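The Last Good Cup in the House

My grandmother owned 43 coffee cups and drank out of one. The rest lived behind glass, facing forward like jurors, and came out for funerals and the occasional priest. The one she used was brown, had a chip at four o'clock, and had been given to her by a gas station in exchange for filling up the car. When she died, the family fought over the ones behind glass. I took the brown one, and I have never been asked for it back.

I bring this up as my credentials. I have been thinking about mugs for longer than is healthy, and in May I finally decided to find out why a grown adult with a full cupboard will stand in front of an open dishwasher, dripping, fishing for one particular cup.

The scientific literature is thin. There is a good deal of writing on wine glasses, paid for by people who would like you to own more wine glasses. On mugs there is mostly silence, plus a lot of forum posts by men who have weighed theirs.

So I went to see Haris Vasić, who has been throwing pots in Flerkden for most of his working life and sells them under the name Vollo, out of a shed with a very good stove and a very bad door. He makes bowls, which he loves, and vases, which he tolerates. Mugs pay for the stove.

"People pick up a bowl and look at it," he told me. "They pick up a mug and look out the window."

He has been watching customers do this for years. They put a hand through the handle, lift the mug to chest height, and go somewhere else in their heads. Some of them pretend to sip. He says he can tell a sale by the elbow. If it drops, they're buying. If it stays up by the ribs, they are being polite and will leave with a postcard.

I tried eleven mugs while he wiped down his wheel. My elbow, he reported, was up the whole time.

The trouble, by his account, is the handle. A cylinder of clay is a morning's lesson. A handle takes years, and most of the handles in the world were designed by somebody thinking about how many would fit in a shipping carton. He dislikes the kind that takes a finger and a half. He dislikes the kind shaped like an ear. He spoke for quite some time about a line of mugs with heart-shaped handles, and I have left that part out, as he has to live among his neighbors.

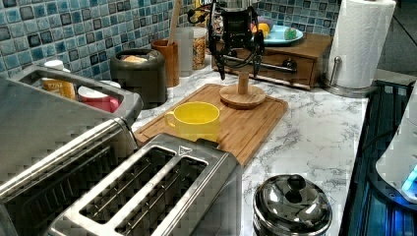 Then there is color, about which Vasić has given up. He spent a long winter developing a gray glaze with a faint blue break at the rim. It is beautiful, and it looks like the sea getting ready to ruin somebody's weekend. It sells slowly, to architects. Yellow sells to everyone else. He put a yellow one on the end of the shelf as a joke, and it was gone before lunch, and so was the next, and now he makes yellow mugs with the expression of a serious actor doing a detergent commercial.

My own theory is that yellow is the only color anyone can identify before coffee. I offered this to him free of charge. He said architects could probably manage it too.

For a second opinion I drove to see Đạt Đoàn, who runs a repair bench at the back of a hardware store called Ionescu and will glue anything you have the nerve to carry in. Lamps make up most of his trade, followed by chair legs. The mugs come in wrapped in dish towels, usually with an apology.

Đoàn does his best to talk people out of it. A glued handle is a handle with a grudge, and he won't sign off on one for hot drinks. He'll put it back together for pencils. He'll put it back together for a windowsill. He charges three dollars for this, a price he chose because it was too low to argue with, and then he watches the customer's face while he explains about the pencils.

"They nod," he said. "Then they go home and make tea in it."

One woman has been back so often with the same mug that he now considers himself its co-owner. It has a faded picture of a lighthouse on it and a name that isn't hers. He never asked. She never said. The current handle is more adhesive than ceramic, and he described it to me with something close to pride.

I asked him what he drinks from. A steel thermos, dented, with no feelings attached. I have rarely been so disappointed in a person.

What I wanted, I suppose, was for one of them to tell me it was all physics. There is some physics in it. A thick wall steals heat from the coffee early on and a thin one gives it away to your fingers. A wide mouth cools faster and smells better. Haris likes his water at 170 degrees for green tea and is rude about anyone who boils it. You could write all of this down and design the correct mug, and somebody has. A company called Demusico will sell you a double-walled one with a lid, a silicone band and a booklet. I bought it for this article. It kept my coffee hot for an entire morning, so hot that I couldn't drink it until the afternoon, and then I went and got the brown one.

There's the matter of what to do with the others. I counted mine after I got home and stopped before I reached a number I'd have to report to my wife. Four are from conferences. One says WORLD'S BEST AUNT, and I'm not sure how we came by that. There is a very tall one, possibly a vase. We've agreed several times to clear the shelf down to what two people could need, and each time we've taken everything out, washed it, admired how nice the empty shelf looked, and put it all back in a slightly different order.

Haris is unsympathetic, having a stove to pay for. Đạt suggests giving away 100 percent of them and seeing which one I go and buy back from the thrift store. I told him I already know which one. It's in the dishwasher, under a colander, and the cycle has another hour to run.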